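4.2 Sorting trials in the shared workshop

Claims for home-built arms tend to rest on one good afternoon, and we were wary of adding another. The Curnska bench was put together in a shared workshop over 40 evenings, with the control code (Halliday) written by Sigita Petrauskas. The task was kept plain: take a small cube from the table and put it in whichever of two baskets was named.

Of 233 attempts logged in April, 70 ended with the cube in the wrong basket or on the cloth. Earlier write-ups of similar builds report far better figures, but they seldom say how many runs were thrown away – we kept all of ours. Nor do we think the rate would survive a move to another kitchen or garage. The baskets stayed close to their marks throughout, and the cloth was pulled straight between runs, though creases remained (Figure 3).

Holding the cube gave little trouble. Choosing where to let go of it did, and we doubt that more practice runs alone would mend this. Whether such a bench saves anyone any work at home is a question our numbers cannot answer.
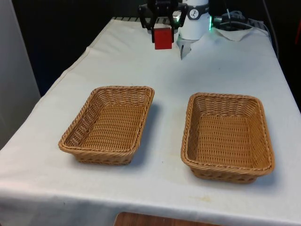
Figure 3. Red cube held in the gripper just above the cloth, with both baskets empty.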